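Report on the May Visit to the Pleltov Laboratory

A delegation from the Kyei Institute visited the Pleltov laboratory in May to review its work on two-arm manipulation software. The group was received by Bernice Antwi, head of the planning section, and spent the morning at the workstations and the afternoon in discussion.

The laboratory's control stack, known internally as Garuton, separates perception from motion planning. The perception module proposes grasp points on soft objects, such as crumpled food wrappers, and passes them to a planner that assigns each one to the left or right arm. Ms. Antwi explained that rigid shape models had been dropped last year in favor of a learned policy trained on 2000 recorded demonstrations.

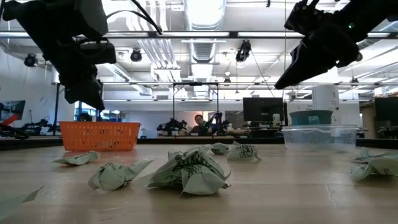

Members of the delegation asked how the planner prevents the arms from meeting over the middle of the table. The present version reserves a shared zone for one arm at a time. Staff consider this safe but slow, and a replacement is being tested in simulation.

Evaluation is handled by a separate tool, Kollomby, which replays logged trials against each new software build. The current suite holds 156 trials, of which 103 were completed without operator correction in the latest run. Most of the remaining cases were traced to grasp points placed on thin folds of paper.

The delegation requested a copy of the log format and the calibration procedure. Both will be circulated to section heads together with the notes from the afternoon session.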